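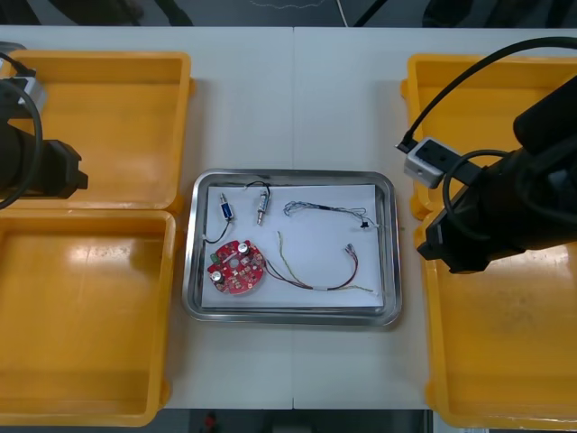 Opening. Start with the number: 438 hours. That is what the sales deck from Garg said one sorting cell would give us back in a year. Ask the room who has seen a figure like that. Wait for hands. Then ask what the cell was sorting in the vendor demo. Ours was sorting identical plastic cubes. What we need sorted is a round red board with a wire harness trailing off it, lying in a steel tray next to a few loose cables, with four empty yellow trays beside it. Two arms, and the hard part is the wire. Ask for the quote with the wire in it.

Next, price. The arms are the line everybody argues about. They shouldn't be. On the Mundside quote, the line called "integration" was bigger than both arms put together, and it had no breakdown. I asked for one. It took until December to arrive and it said "engineering." 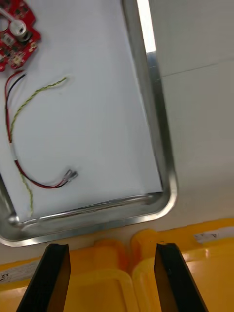 So my rule now is that a line with no breakdown goes into the budget at double. Finance hates this. They hated the change orders more. (Pause here, somebody usually laughs.)

Don't skip: spares. Fingers, cables, camera mounts. Venari quoted none of it, and when I pushed they told me wear parts were "minimal." Fine, put minimal in the contract with a price next to it.
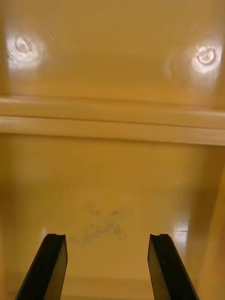

Bins and trays

Cheap, so they get left off the plan. Glossy yellow plastic throws glare spots right back at a camera, and it picks up smudges. Ask who wipes the bins and how often. Ask whether the quoted accuracy was measured with clean ones. Dilau couldn't tell me. I would budget 10 percent of the cell cost for things that aren't robot: bins, lights, tables, paper liners.

Then go to the payback slide. Keep it short. If payback is under 2 years on paper I don't believe it, and I say so. Take questions on leasing only if there's time.
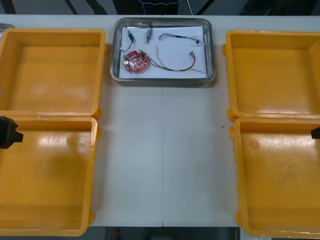
Notes by Ashok Pandey
November 26, 2018

Last part. What to ask for before signing: a trial on your own parts, mixed up the way they come off your floor, with your people loading the tray. No vendor engineer at the keyboard. If they want to charge for the trial, pay it. Mine refused at first, then offered one with "representative samples." I said no to that. Leave the contact slide up during questions.

Contact | Copyright 2018 Ashok Pandey | Back to top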